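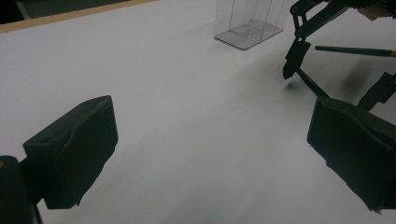

Can a machine sort brushes into a clear organizer yet?

Posted 10/4/23 in Automation > Small Shop

We run a sign-painting and touch-up shop. At the end of every shift the paintbrushes go back into clear plastic organizers, one brush to a compartment, bristles up. It is dull work and it takes a person away from the bench. I have been reading about gripper fingers with soft pads and wondered whether an arm could take this over. The brushes have thin tapered handles, the bench top is white, and the organizers are transparent. Budget is limited, and I would accept a slow cycle if it ran unattended. Has anyone got this working outside a lab?
– Hegarty

Unattended, no. Attended, partly.

Picking the brush up is the easy half. A thin handle on a flat table can be pinched by two fingers if they come down close enough to the surface. Padded fingers forgive a few millimeters of error but are bulky, and a bulky finger will not follow the brush into a narrow compartment. Narrow tips fit, but a round handle rolls in them.

The organizer is the hard half. Depth cameras do badly on clear plastic and often report the bench behind it. Two fixes, both cheap:

Bolt the organizer to a known position and stop asking the camera to find it.

Put colored tape on the rim of each compartment.

With both in place, our test cell at Trarkthorpe managed 200 placements before one needed a hand. Without the tape it stopped at 9. Different brush lengths will bring those numbers down – ours were all the same. 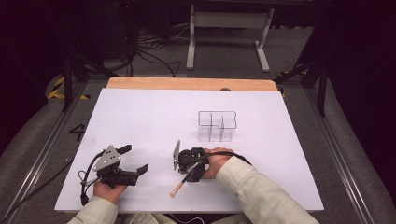 Brush held in the right-hand gripper, clear organizer on the far part of the board.

On teaching the motion: people working grippers by hand already do this job well, and their recordings are a better starting point than scripted waypoints. Plan on 400 to 600 good repeats for one brush type and one organizer. Change either one and expect to record more.
– Oris

Agree about the tape. I would skip the arm though. Buy an opaque rack with wide holes and the whole job takes a minute. Robots are fine for boxes, not for brushes IMO.
– Widus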